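作業場の小ワザ帳　その8
ロボットアームと同じ部屋で暮らすための片づけと決まりごと

2020年3月7日更新

台所の包丁には置き場所があるのに、人間より力のある機械のまわりには、なぜか飲みかけのコーヒーが置いてある。Plastmontの作業場も長らくそうでした。以下は、壁に貼ってあった注意書きが増えすぎて読まれなくなったので、一度ぜんぶはがして書き直したものです。

まず床にテープを貼る
アームをいっぱいに伸ばした先から、さらに500ミリ外側に線を引きます。動いている間は線の内側に入らない。これだけです。テープは養生用ではなく床用を。養生テープの線は7月の湿気で端からめくれ、靴の裏について事務所まで出張していきました。

箱は押さえる
つかみ取りの練習に使う箱は、置いただけでは必ず動きます。最初は少しずつ、そのうち堂々と。板を敷いてクランプで留めるのがいちばん安上がりで、外すのも早い。締めたら手で揺すり、箱ではなく机のほうが動くくらいでちょうどいいです。クランプのハンドルは、アームの通り道と反対側へ向けておきます。

箱の中身は欲張らない
硬いもの、柔らかいもの、丸いもの、光るものを混ぜるのはよい練習になります。ただし割れ物と、誰かが夕方に探しはじめるものは入れないこと。家の鍵は二度入りました。食べ物を使うなら、その日のうちに出します。忘れた場合は鼻が教えてくれますが、そのころには毛足の長い布も一緒に洗う羽目になっています。

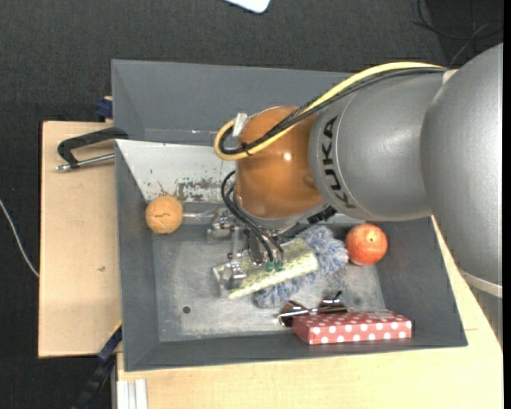
ケーブルには余裕を、ただし甘やかさない
手首の関節をまたぐ配線は、ぴんと張れば抜けるし、だらりと垂らせば何かに引っかかります。手首をいちばんひねった姿勢にして、まだ少したるみが残る長さで束ねてください。結束バンドは親の仇のように締めない。切り口はニッパーで平らに落とします。飛び出した切り口で手の甲を切った人は、翌日からとても丁寧になります。ホースも同じで、折れ癖がついたら早めに交換を。

速度は遅いところから
新しい動きを試すときは、手動の低速モードで一往復。急いでいる日ほど飛ばしたくなる手順で、急いでいる日ほど箱の縁にぶつけます。以前、Kamdenという名前の試験用プログラムを「昨日と同じだから」と全速で走らせたところ、同じだったのは名前だけでした。ファイル名には日付を入れましょう。

非常停止は飾りではない
毎朝、最初の30秒で一度押して、止まることを確かめます。ボタンの上に帽子をかけない。ボタンの前に段ボールを積まない。書くまでもないと思っていたら、両方とも書く必要がありました。立ち会う人がいるときは、動かす前に場所を教えておきます。

手を入れるときは止めてから
落ちた品物を拾うだけ、向きを直すだけ、の「だけ」がいちばん危ない。一時停止ではなく、動力を切ってから手を入れます。操作盤の鍵は入る本人が抜いてポケットへ。二人で作業するなら、鍵を持っている人が最後に出ます。グリッパーの指先を拭くのもこのときに。エアを使うものは残圧も抜いてください。

傷んだ箱の扱い
底や側面がこすれるのは仕事をした証拠なので、放っておいてかまいません。ささくれ、めくれ、ゆがみが出たら交換です。うちで「Granda」と呼んでいた大きい箱は、ほとんど500回目の底当たりまで粘りましたが、角のめくれで布ばかり引っかけるようになり、いまは端材入れとして隠居しています。

帰る前に
アームを待機位置へ戻し、主電源を切り、箱の中身を棚の元の段へ。クランプは緩めずそのまま。床の工具は拾って壁に掛け、操作盤の横のノートに、その日ぶつけた場所を書いておきます。「なし」と書く人は、もう一度箱の縁を見てから書いてください。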